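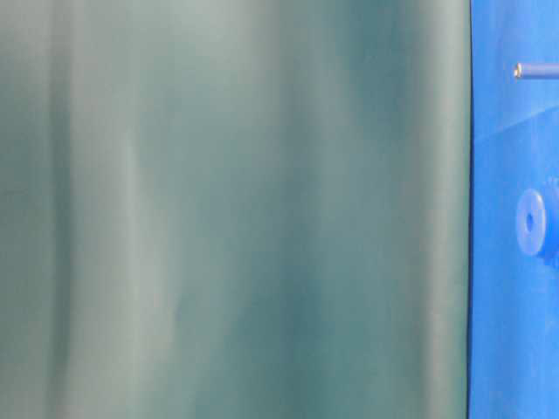

From the workshop: a fault, a curtain and a very long month

Those of you who come in through the side entrance will have noticed that the Tandus cell was quiet for most of April, and a few of you have been kind enough to ask after it as though it were a sick relative. It is running again, I'm glad to say, and I promised I would write up what happened for the newsletter, partly so the night crew can stop getting it from me one at a time over the kettle.

For newer members of the team, Tandus is the name we gave the folding and bagging cell when it arrived, and it has stuck. It picks up flat covers, lays them on the table, folds them and passes them down the line to be bagged. On a good shift it will do 532 of them without anybody having to go near it, and we had got rather used to good shifts.

The trouble started on an afternoon run a little after two o'clock. The arm went out for a cover, came back, and stopped partway through the swing with a position error showing on the panel. Kun, who was looking after the line, did what the card on the wall says to do. She pressed the stop, checked the gripper, found nothing caught in it, cleared the error and set it going again. It ran for 27 cycles and then stopped in very nearly the same place.

Now, a stop like that isn't dangerous in itself. The arm is meant to give up when it finds itself somewhere it didn't expect to be, and I'd much sooner have a machine that gives up too early than one that carries on regardless. What worried Kun, and I'm so pleased she said so out loud, was that on the third go the arm didn't stop straight away. It pushed on for a moment, dragging the sheet it was holding across in front of the wrist, and the wrist camera lost sight of the table altogether. She hit the stop herself, switched off at the wall, hung her lock on it and came to find me.

So there we were, with a cell locked off and an order for Brodico due out, and I will admit my first thought was for the order. (My second thought was better.) We moved the covers over to the hand tables, and a big thank you to everyone who stayed on and folded. It was 161 covers by the time the truck came, and I believe there was singing.

Alvar Haugland drove over the next morning from Grisach, who do our servicing, and he spent most of the day with his head in the thing. I had my money on the gripper, and I had told several people so with great confidence. Alvar listened very politely and then went and looked at the cable instead. Where it passes the elbow, the outer sleeve had worn through on the inside of the bend, in a spot you could only get at by taking off the cover plate. One of the thin wires underneath was broken but still touching, most of the time. When the arm swung one way the ends met and all was well. When it swung the other way they parted, and the controller was left guessing about where the joint had got to.

That explained the first two stops. The third one took longer to get to the bottom of, and it was the more important of the lot. There is a setting that tells the arm how long it may go on moving while the camera has no clear view of the table. It had been set generously back when we first changed over to the bigger covers, which do tend to billow up in front of the lens as they're carried across. We were getting nuisance stops at the time, several an hour, and somebody turned the number up to be rid of them. I've gone back through the logbook and that somebody was me. I didn't write down why, and I didn't write down what it had been before, which made Alvar's day a good deal longer than it needed to be. My apologies to him, and to Kun as well, who was the one standing there when it mattered.

No one was hurt and nothing was damaged apart from the cable. The gate was shut the whole time and the gate switch did its job when we tested it. All the same, we have treated it as a near miss and it has gone in the book as one.

A few things are different now that the cell is back. The cable has been replaced and runs in a looser loop around the elbow, with a clip at each end to keep it off the casting. The camera setting is back to where the maker had it, so please expect it to stop more often on the large covers until we've sorted out a better way to hold them. I know it's annoying. Please don't turn it up! If it's driving you round the bend, write the time and the cover size on the sheet by the gate and we'll work through them together.

We've also changed the card on the wall. The old one told you to clear a position error and restart, and it didn't say how many times you could do that, so in theory you might have gone on clearing it until home time. The new card allows one restart. If the same error comes back, the cell is locked off and you call me or the shift lead, whatever the hour and whatever is waiting to go on the truck. The cover plate at the elbow now comes off every 12 weeks for a proper look at the cable, and that job is on the maintenance calendar in the lunch room, in green.

We did talk about whether to put a second camera up on the post, looking down over the table, so that the arm isn't depending on a view that a billowing cover can block. Alvar thinks it's worth trying and has offered to lend us one for a few weeks. I'll let you know how it goes. There's some wiring to be done first, and the post will have to shift a little to the left so that the gate can still swing open fully.

If you've had a stop on any of the other cells that you cleared and thought no more about, I'd love to hear about it, even if it was months ago. You won't be in any trouble, and given what I found in the logbook I'm hardly in a position to tell anyone off. Come and find me at the bench before the morning start, or leave a note in the tray.

The new cards are up on all the gates, and there are spares in the top drawer for anyone whose card has had tea on it.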